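읽는 시간 2분

선반은 벽에서 시작한다
긴 방의 수납을 맡은 비올랴나 이오네스쿠 인터뷰

비릴랴나가 아니라 빌랴나라고 불러 달라는 말로 대화가 시작됐다. 빌랴나 이오네스쿠(Biljana Ionescu)는 포스턴에서 물품 보관과 진열을 맡고 있다. 가게를 닮은 긴 방 하나를 정리하는 일이다. 주름진 흰 천장 아래로 벽돌 벽이 이어지고, 그 벽을 따라 흰 선반이 서 있다. 먼저 왜 벽부터 손을 댔는지 물었다.

"바닥에 물건이 있으면 카트를 못 돌려요. 그래서 가운데는 비워 두고 전부 벽으로 보냈습니다. 선반을 주문하기 전에 카트를 끌고 몇 번 왔다 갔다 해 봤어요. 도면은 그다음에 그렸고요."
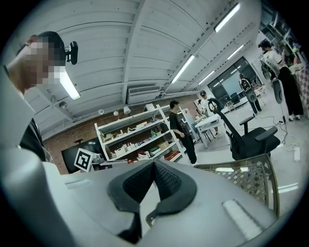
사진 제공: 케스툼(Kestum)

선반은 앞이 트인 개방형이다. 문을 달 생각은 없었느냐고 하자 그는 고개를 저었다.

"문이 있으면 안에 뭐가 있는지 잊어버립니다. 먼지는 좀 쌓이죠. 닦으면 돼요. 예전에 두미트레스쿠 창고에서 일할 때는 문 달린 장을 썼는데, 같은 테이프를 세 번 산 적이 있어요."

맨 위에는 흰 전등갓처럼 생긴 물건과 상자가 올라가 있다. 그 아래로 흰 용기와 포장된 물건이 놓인다. 그는 위쪽에 가벼운 것을 두는 원칙을 지키려 하지만 늘 그대로 되지는 않는다고 했다.

"급하면 다들 빈자리에 넣어요. 저도 그렇게 합니다. 한 달에 2번은 전부 내려서 다시 올려요. 그날은 다른 일을 안 잡습니다."

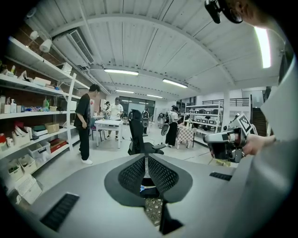
글 미모자 할릴로비치(Mimoza Halilović), 생활공간 담당 기자

작은 물건은 어떻게 다루는지 궁금했다. 선반에는 펌프 용기, 종이 상자, 투명한 플라스틱 수납함이 섞여 있고, 아래쪽에는 흰 트레이가 있다.

"투명한 통에는 이름표를 안 붙입니다. 보이니까요. 종이 상자에는 앞면에만 크게 써요. 옆면까지 쓰면 나중에 내용물이 바뀌었을 때 한쪽만 고치게 됩니다. 병은 세워서만 두고요. 눕혀 뒀다가 새서 상자 바닥이 다 젖은 적이 있어요."

아래쪽 트레이는 자주 꺼내는 물건의 자리다. 허리를 굽혀야 해서 불편하다는 의견도 들었지만 아직 바꾸지 않았다. 그는 젤포트에서 본 낮은 서랍을 들이고 싶어 한다. 다만 서랍은 깊이가 맞지 않아 미뤄 둔 상태다.

정리하는 날에는 카트가 작업대 노릇도 한다. 선반에서 내린 것을 카트에 담고, 그 자리에서 나누고, 다시 올린다. 바구니 바닥이 격자라서 작은 물건은 그대로 담지 않는다고 한다.

"나사나 클립은 빠져요. 그래서 쟁반을 하나 넣습니다. 가위처럼 뾰족한 것도 쟁반에 두고요. 천은 접어서 옆에 둡니다. 구겨 넣으면 자리만 차지해요." 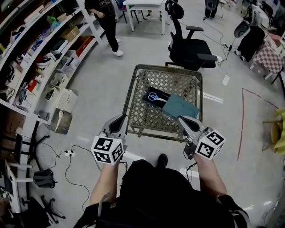 카트 안의 검은 쟁반과 가위, 청록색 천.

카트가 다니는 길에서 가장 성가신 것은 전선이다. 그는 멀티탭을 벽 쪽으로 옮기는 일을 다음 순서로 적어 두었다. 의자도 쓰고 나면 책상 밑으로 넣어 달라고 부탁하지만 잘 지켜지지는 않는다.

"의자는 포기했어요. 바퀴가 있으니까 밀면 됩니다. 전선은 밀어도 다시 나와요."

처음 시작하는 사람에게 권하는 방법이 있느냐는 질문에는 한참 생각하다가 한 칸만 해 보라고 했다.

"20분만 잡고 한 칸을 비우세요. 다 꺼내고, 닦고, 쓸 것만 넣습니다. 남은 건 상자에 담아서 맨 위에 올려요. 버릴지 말지는 그날 정하지 않아도 됩니다."

그의 상자는 지금도 맨 위 칸에 올라가 있다. 안에 무엇이 들었느냐고 묻자 설명서와 남는 브래킷이라고 답했다. 10월 안에 한 번 열어 볼 생각이라고 했다.

관련 글
개방형 선반, 깊이는 어떻게 정할까
카트 하나로 하는 물품 정리
이름표를 붙이지 않는 수납함

문의: 편집부 | © 2023 케스툼 | 맨 위로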